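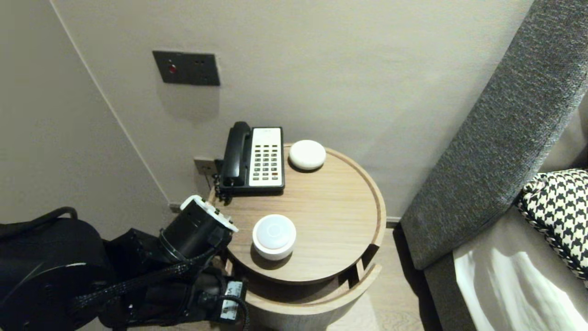
编号沿用 Pitance 规程的章节号，报名材料中引用条款时请照此书写。

# Pitance 规程试行稿：操作与评议人员征集

发布单位：Garow 标准与安全组
发布日期：2019-08-30
适用版本：试行稿第二版（第一版自本征集发布之日起停止引用）

## 1 背景

Pitance 是一份面向居室环境的机械臂作业规程，适用对象为在卧室、客房、单人护理间等带家具房间内工作的单臂或双臂设备，包括遥操作、示教和自主运行三种方式。规程不涉及工业隔离区内的机器人，也不涉及仅有移动功能、不带操作臂的设备。

第一版由 Garow 内部编写，主要内容移自实验台作业的旧规定。移植后暴露的问题集中在以下几处：

- 旧规定以“工作台面”为基本单元，默认台面四周净空。居室内的床头桌、矮柜通常贴墙或贴床，手臂只有一到两个方向可以进入，旧的净空要求在这类位置无法执行。
- 旧规定没有区分“作业对象”与“邻近物品”。居室内的电话、按钮、插座、软装、线缆大多不是作业对象，却处在手臂的运动范围之内。
- 旧规定的急停条款只考虑设备自带急停，没有写明房间内原有的呼叫按钮、报警按钮如何处置。
- 事件记录表只有“碰撞”一栏，轻触、勾挂、推移、误按都填在同一栏，事后无法统计。

第二版对上述部分重写，条文已完成内部校对，但尚未经过编写人员以外的人执行。Garow 现征集操作人员与评议人员，在 Flallwood 试验用房内按条文逐项执行，并对条文的可执行性提出书面意见。

本次征集的目标是检验条文。参加人员的操作速度、成功率不作评比，也不对外公布。

## 2 岗位

### 2.1 试行操作员

按规程完成作业前检查、进入、操作、退出和复位，填写记录表。作业内容包括但不限于：

- 抓取、放置台面上的小型物品，单件质量上限为 2 kg；
- 在固定电话、墙面面板等邻近物品不移动的条件下完成台面作业；
- 按压指定的按钮类物品，并在按压后确认未触及相邻按钮；
- 靠近床品及软包表面时的低速通过；
- 在操作过程中接到停止口令后的停机和退出。

操作员在任何时候都有权拒绝执行其认为不安全的步骤。拒绝执行须记录条款号和理由，不影响其后续参加资格，也不影响补贴。

### 2.2 安全监护员

与操作员同时在场，手持使能或停止装置，不参与作业，不得兼做记录。监护员的站位、视线要求见试行稿第 6 章。监护员需要能够在不看装置的情况下完成停止动作，培训时将对此进行检查。

### 2.3 条文评议员

阅读试行稿全文，旁观不少于一个完整的作业班次，提交逐条意见。评议员不操作设备。评议意见由 Bennani 汇总，汇总稿在送交编写组之前先发回各评议员核对，以免转述失真。

### 2.4 记录员

使用新版记录表对作业过程进行同步记录，作业后与操作员的自填表比对。两份记录不一致时保留两份，不作合并，由评议员判断不一致是由条文含义不清还是由观察角度造成。

## 3 资格要求

### 3.1 操作员

必备：

1. 年满十八周岁，能够持续站立或坐姿操作一个班次；
2. 有操作六轴及以上机械臂的经历，遥操作、拖动示教或程序控制均可；
3. 能够阅读中文技术条文，并用书面中文描述一次异常事件的经过；
4. 熟悉急停、保护性停止、使能装置三者的区别；
5. 接受作业过程录像，录像仅用于条文核对。

优先：

- 有在非隔离区域与人共处作业的经历；
- 参加过风险评估，了解 ISO 12100 的基本方法；
- 读过 ISO 13482 或 ISO/TS 15066，知道各自的适用范围；
- 做过设备线缆布设或末端执行器的更换与校验。

### 3.2 监护员

必备条件同 3.1 的第 1、3、4、5 项。不要求机械臂操作经历。曾任实验室、车间或护理机构现场安全岗位者优先。

佩戴有源植入式医疗器械的报名者，请先与医生确认后再报名，并在报名表备注栏写明已确认。不需要提供诊断内容。

### 3.3 评议员

具备下列任一背景：机器人系统集成、人机工程、护理或客房管理、标准编写、产品安全检测。

近一年内参与过 Pitance 第一版编写的人员不得担任评议员，可以报名记录员。

### 3.4 记录员

能够在连续观察中使用固定术语，字迹或录入清晰。记录表术语见第 4.6 条，培训时会提供对照卡。

## 4 试行稿要点

以下为试行稿中与本次征集有关的条款摘要，完整文本在培训前发放。摘要与全文不一致时以全文为准。

### 4.1 作业前检查

作业前检查由操作员执行，监护员复核。检查顺序固定，不得因“上一班刚检查过”而省略。

- 底座：固定或制动有效，底座与家具之间无夹入的床品、地毯边或线缆。
- 手臂：关节外壳完整，紧固件无松动，各关节在低速下无异响。
- 外部线缆：从底座到末端逐段检查。线缆在手臂全行程内应既不绷紧，也不垂入台面范围。外露弯环的最高点和最低点均应在空载试运行中观察一次。
- 末端：夹持件安装到位，端面无异物，开合行程与控制界面显示一致。
- 停止装置：设备急停与手持停止装置各触发一次，并确认复位后手臂不会自行恢复运动。

任一项不合格时，不得开始作业。现场不作临时修理，设备退出房间后由维护人员处理。

### 4.2 房间登记

每间房在首次作业前建立房间登记表，登记对象分为四类：

**A 类，作业对象。** 本次任务要求接触的物品。每个任务应列明全部 A 类对象，未列明者一律按其他类别处理。

**B 类，功能性邻近物。** 接触后可能引发动作、信号或通信的物品，例如电话机、墙面按钮、台面上的按钮或传感装置、开关。用途不明的装置按 B 类登记，直至用途查明。

**C 类，可勾挂物。** 螺旋线、电源线、拉绳、带镶边的靠垫、悬垂的床品。

**D 类，固定边界。** 墙面、墙角、家具立面、床头板。软包表面同样属于 D 类，不得因其柔软而放宽间距。

同一物品可以同时属于两类。电话机机身登记为 B 类，其听筒线登记为 C 类，两项分别填写。

外形相近的物品同处一个台面时，应分别编号，并在登记表上写明相对于台面边缘的位置。任务指令中不得只用颜色或形状指称，例如“白色圆形的那个”属于不合格指令。

### 4.3 进入与间距

手臂进入台面上方之前，应在台面边缘外停顿，由监护员口头确认后继续。进入方向在任务单上事先写明，临时改变进入方向等同于更换任务，需要重新确认。

末端与 B 类物品的最小间距为 50 mm，手臂其余部分及随动线缆同样适用。因家具布置无法满足时，应移动底座或取消该任务，不得由操作员现场自行缩小间距。

对 C 类物品不设统一间距，改为路径要求：末端及线缆不得从其下方穿过，不得在其上方作横向快速移动。可以整理的线缆应在作业前整理；整理动作由人完成，此时手臂处于停止状态。

对带有下层隔板或开放内腔的家具，上下两层视为两个作业区。手臂不得在一次连续运动中从上层转入下层，应先退出至边缘外，再重新进入。

### 4.4 按压类作业

按压前应确认以下内容：按压对象编号、按压方向、允许的最大行程、按压后预期的反馈。反馈形式为灯光的，应在按压前记录灯光状态，否则按压后的状态没有比对依据。

圆形低矮物品在侧向受力时容易滑移。按压时末端应先在正上方就位，再沿法向下降；不得采用边移动边下压的轨迹。

若被按压物移位，停止作业，记录移位，不得用末端将其推回。

### 4.5 房间原有报警与呼叫装置

墙面呼叫按钮、报警按钮一律按 B 类登记，不得作为设备急停使用，也不得在培训中告知参加者“紧急时可以按墙上的按钮代替急停”。

试验期间确需断开原有装置的，应由房间管理方书面确认，并在门外张贴标识。断开期间房间不得供他人使用。作业结束后由管理方恢复，恢复结果填入房间登记表。

### 4.6 事件术语

新版记录表使用以下术语，不得用“碰到”“蹭到”代替：

| 术语 | 含义 | 处置 |
|---|---|---|
| 接近 | 间距小于规定值，未发生接触 | 停止，退出，记录 |
| 轻触 | 发生接触，物品未移位，未触发功能 | 停止，退出，记录，检查物品 |
| 移位 | 接触后物品离开原位置 | 停止，保持现状，拍照后由人复位 |
| 误触发 | 接触导致装置动作或发出信号 | 停止，通知房间管理方，当班任务终止 |
| 勾挂 | 手臂、末端或线缆与 C 类物品缠连 | 停止，保持位置，由维护人员在断能后解除 |
| 接触人员 | 任何部位与人员发生非预期接触 | 急停，当日作业终止，按第 9 章上报 |

“停止”指保护性停止，“急停”指触发急停装置。勾挂时禁止操作员试图以反向运动解脱。

同一过程先后出现多个事件的，逐一记录，按发生顺序排列，不取最严重者代替全部。

### 4.7 退出与复位

任务完成后末端先离开台面范围，再改变关节姿态。手臂在台面上方不得执行自动回零。

房间复位以登记表为准。被移动过的物品恢复至登记位置后，由监护员核对签字。未恢复的差异须保留到下一班并口头交接。

## 5 时间与安排

报名自发布之日起开放，为期 40 个日历日，逾期不再受理。录用结果以邮件通知，未录用者同样会收到通知。

参加流程依次为：

1. 书面材料审核；
2. 电话或现场面谈，操作员另加低速操作检查；
3. 规程培训，全体参加，含停止装置练习和记录表练习；
4. 现场作业班次，地点为 Flallwood 试验用房；
5. 书面意见提交与条文讨论会。

每班由一名操作员、一名监护员、一名记录员组成，监护员缺席时该班取消，不得由记录员顶替。连续操作达到规程规定的时长后必须休息，休息期间设备断使能。

操作员和监护员可以在不同班次互换，条件是两个岗位的培训均已通过。同一班次内不得互换。

## 6 补贴与保障

操作员、监护员、记录员完成培训及全部排定班次后，每人发放补贴 3,000 元。中途因个人原因退出的，按已完成班次折算；因设备故障、班次取消或第 2.1 条所述拒绝执行造成的未完成，视同完成。

评议员补贴按提交的逐条意见结算，标准在录用通知中写明。仅提交总体评价而无条款号的意见，编写组会参考，但不计入结算。

Garow 为全体参加人员办理试行期间的意外保险。个人防护用品由现场提供，鞋由参加者自备，要求包脚、防滑、无外露金属件。长发须束起，不得佩戴悬垂饰物、围巾或挂绳证件，现场使用夹式证件。

## 7 数据与保密

作业录像、关节状态数据和记录表由 Garow 保存，用于条文核对及事件复查。录像中出现的人员在对外材料中作遮挡处理。参加者可以书面要求查看本人出现的片段。

试行稿在正式发布前不得转发。参加者对自己的意见保留使用权，可以在正式版发布后自行公开，公开时应注明所依据的版本。

事件记录不用于追究参加者个人责任。故意绕过停止装置、遮挡传感器或伪造记录的除外，此类情形终止参加资格。

## 8 报名材料

请提交以下材料，合并为一个文件：

- 报名表，注明第一志愿岗位和是否接受调剂；
- 相关经历说明，写明设备类型、作业方式和本人承担的具体工作，不必附公司介绍；
- 一段事件描述：任选一次亲身经历的设备异常，按“状态、动作、结果、处置”的顺序书写，可以隐去单位和产品名称；
- 操作员另附使用过的机械臂自由度、末端类型及控制方式清单；
- 评议员另附对本文第 4 章任一条款的修改意见，须写明原文、建议文本和理由。

事件描述用于判断书面表达是否清楚，事件本身的严重程度不作为录用依据。

## 9 审核依据

材料由 Garow 和 Bennani 分别审核，各自给出意见后再合并。两方意见不同的，安排面谈。审核时主要看：

- 是否区分观察到的事实与推断；
- 是否能准确指出动作发生时设备所处的模式；
- 对停止后的处置是否有交代；
- 引用条款时编号是否正确。

对第二版条文持反对意见不影响录用。编写组尤其希望收到关于第 4.3 条间距要求和第 4.4 条按压顺序的反对意见，但须附上可以在试验用房内复现的布置和步骤。

## 10 补充说明

**关于自带设备。** 本次试行只使用现场设备，不接受自带机械臂、末端执行器或控制软件。自带的测量工具经登记后可以带入，作业期间不得放在家具台面上。

**关于远程参加。** 操作员、监护员、记录员须到场。评议员的旁观班次须到场，条文讨论会可以远程参加。

**关于语言。** 现场口令使用中文，口令表固定为“准备”“进入”“继续”“停止”“退出”。“停止”可由在场任何人发出，听到后立即执行，不需要复诵。其余口令由监护员发出，操作员复诵后执行。

**关于团队报名。** 同一单位可以有多人报名，材料须分别提交，排班时会尽量拆开。

报名表与投递地址见 Garow 网站的 Pitance 页面，邮件主题写“Pitance 试行＋岗位名称”。对条文摘要的疑问可用同一地址提出，主题中请加条款号，答复会汇总后发给全部报名者，不署提问者姓名。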